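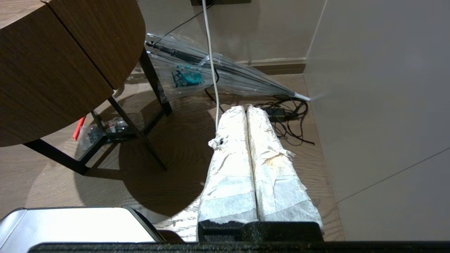
Progress report to the Gagnon Fund, second period, February

Dear friends at Gagnon,

Thank you, as always, for your patience with us over the winter. When we last wrote, the Luda study was little more than a rented bench at Stonine and a good deal of hope, and I am very happy to say that we now have living animals, working incubators and the first proper counts to share with you.

You will remember that we want to know why old flatworms of the same species seem to mend themselves less well in some tanks than in others, and whether feeding has anything to do with it. We set up 65 worms in the fall, split among 3 feeding plans: the usual liver twice a week, liver once a week, and a leaner plan with one meal every 16 days. Wayne Nguyen has looked after the feeding almost single-handedly, and I can't thank him enough for the weekends he has given up.

So far the leaner group is regrowing heads more slowly, as we guessed, but their cells show fewer signs of damage under the stain. I would ask you to hold that second point loosely for now – we have only stained 30 worms, and the early slides were made while we were still learning the method. A few of those will need to be done over.

We did have one setback. The cooling unit from Renent failed overnight in the small room, and we lost most of a backup colony before anyone came in at 7 in the morning. None of the study animals were in there, thank goodness. Renent replaced the unit free of charge, and we have since put an alarm on the door that rings through to my phone (and has done so twice, both times for a door left ajar).

Spending is a little under plan on supplies and a little over on staff time, and the two nearly cancel out. We would like your permission to move the leftover supply money into microscope hours for the spring. Wayne has written up the request and it is attached with the accounts.

Next we will finish the staining and begin the second round of cuts. If any of you would care to visit and see the worms, please do write – we would love to have you, and the coffee at Stonine has improved a great deal.

With warm thanks from all of us on the Luda study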